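Search tips and how-tos Search All topics

Folding Laundry on the Bed

By Morag Matheson

A made bed is the best folding table in most homes. It is wide, it is soft, and you can leave a shirt half done on it while you fetch hangers. I went over to it after years of folding on the ironing board, where half of everything slid to the floor.

Start with the cover. Pull the sheet or bedspread tight before you tip anything out, and push blankets and toys to the sides. Pillows go up against the headboard. Then lay your first T-shirt in the middle with the collar pointing away from you.
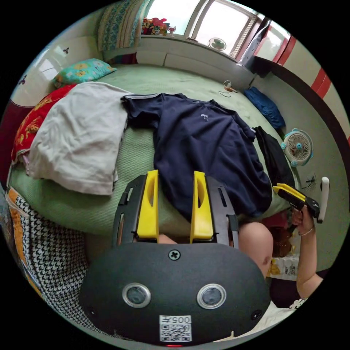 Navy T-shirt laid out on a pale green sheet, with folded light grey cloth to the left.

Smooth the shirt from the chest out to the sleeves with the flat of your hand. If it has an embroidered logo, turn it face down before you make the first fold. Bring each side in to the middle, lay the sleeves back on themselves, and fold up from the hem in thirds. Dark cotton shows lint, so I keep a roller within reach and go over the front last.

Towels take more room than people allow for. Mine are 30 inches across, and I fold them in half the long way, then in thirds. A big one that has sat in a heap will not lie flat the first time. Shake it out – hard – and start over. Try not to drop towels on top of dark clothes, as white fluff on navy is slow to pick off.
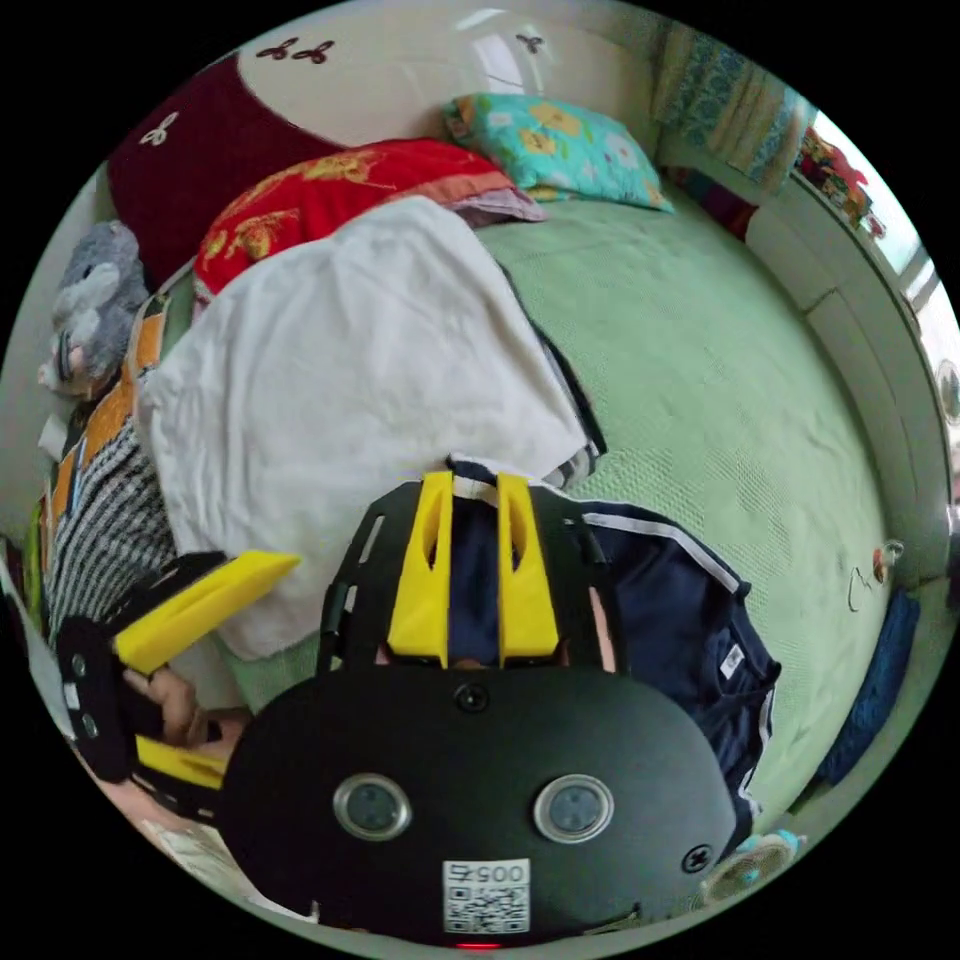 Keeping the piles straight

Work with one kind of thing at a time. I do shirts first, then trousers, then towels, and socks at the very end. Finished pieces go to one side of the shirt you are working on, always the same side. Aiguo Xue wrote in to say she stacks hers by drawer, top drawer first, and that works well if you share a dresser.

Leave a hand's width between the pile and the next shirt if you can. On a narrow bed they will overlap a little, and that does no harm. 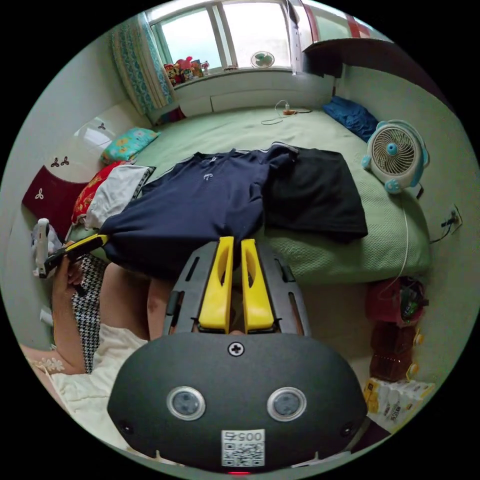
Putting it away

Carry one pile at a time and keep your palm under the bottom piece. Shirts can stand on edge in a shallow drawer – fold them once more if the drawer won't close.

Related tips
Getting Lint off Dark Cotton
How to Fold a Fitted Sheet
Storing Winter Blankets
Sock Drawers That Stay Sorted

This site uses cookies. By continuing to browse you agree to their use. OK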